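Small Loans, Big Neighbors: Mireille Hourani on What Aid Buys

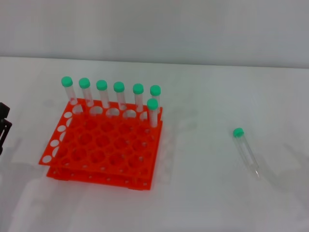 Mireille Hourani has spent most of her working life reading the parts of loan agreements that other people skip, and she talks about them the way some people talk about baseball. We had barely sat down when she was flipping through a 109-page credit agreement with yellow tabs sticking out of it.

"Look at the annexes!" she said. "Everybody quotes the headline number, and then the interesting stuff is back here, in the repayment calendar."

Her new book, Vallik, follows four cases in which a small, indebted government borrowed from a richer neighbor instead of going to the bond market. She started it expecting to write about oil prices. Four years later it had become a book about deposits: money that one central bank parks at another, often at a gentle rate, and can choose to roll over or take home.

"A deposit is such a lovely, sneaky instrument," she said. "It props up your reserves the day it lands, so the currency calms down and the importers stop panicking. But every time it matures, somebody has to pick up the phone. That phone call is the foreign policy."

I asked whether that made the lender a bully. She shook her head. In the cases she studied, the lender was usually worried too, about trade routes, or workers sending money home, or a banking crisis spilling over the border. Borrowers who knew this got far better terms than their balance sheets deserved (she grinned at this part, clearly rooting for them).

The chapter I liked best comes from her talks with Ulla Sæther, a retired debt negotiator who once sat through a rescheduling that ran until four in the morning. The two sides had agreed on the interest rate by dinner. The rest of the night went to one sentence about port fees.

"Ulla kept her notes, bless her," Hourani said. "You can see the sentence getting shorter and shorter, and each word that drops out is worth a fortune to someone."

She would like more of these agreements to be published, and soon, while the people who signed them are still in office. She is less sure about rules that would cap lending between neighbors, which she thinks would mostly push the deals further out of sight.

Hourani is already on to the next thing, a study of currency swap lines between central banks, and in September she goes back to the archives. "There are 100 boxes," she said, "and I've opened maybe a shelf's worth. I can't wait."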